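# Back to the load chart

Roxana Preda failed her first forklift assessment at the Skornance depot because she drove off with the forks too high. She had been moving pallets for a small firm for two years by then, with no ticket, and nobody there had told her it was wrong. She passed the retest in June and now trains other people.

Her course at Prullov takes new operators through the job in order. They start in the classroom with the load chart, then walk round the truck checking tyres, chains, forks, horn and seat belt. Only then does anyone turn the key. A truck plated for 1000 kg will lift that weight only at the load centre printed on the plate, and Preda makes every trainee read the plate aloud before the first lift.
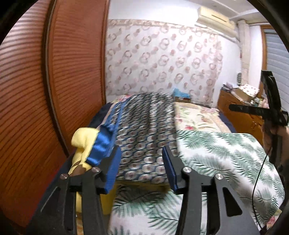 Load handling takes up most of the second morning. Pallets of boxed goods are easy to judge, and trainees get confident on them quickly. Textiles are harder. Soft stock such as a long strip of navy fabric with white and pink hexagons, lying beside bunched-up bright blue cloth and some yellow, has no firm edge to line up against, and when it is baled or stacked it can settle on one side and take the centre of gravity with it. Preda has her group lift a bale just clear of the floor, stop, and look at it before they tilt the mast back.

The rules for slopes cause the most arguments. With a load on, the truck goes up forwards and comes down in reverse, so the load always faces uphill. Turning on a ramp is a straight fail. Štěpánek, the warehouse group that sends most of the trainees, has painted its ramps yellow as a reminder.

Refresher training is where firms fall behind. Cadasard checked its records this spring and found 276 operators on its books, around 30 of them overdue. Most had years of experience and didn't see the point of going back.

"They drive well enough," Preda says. "It's the checks they've stopped doing – the chains, mostly."

The next refresher at Prullov starts on 12/6/19. Trainees need safety boots, a high-visibility vest and their old certificate if they can find it.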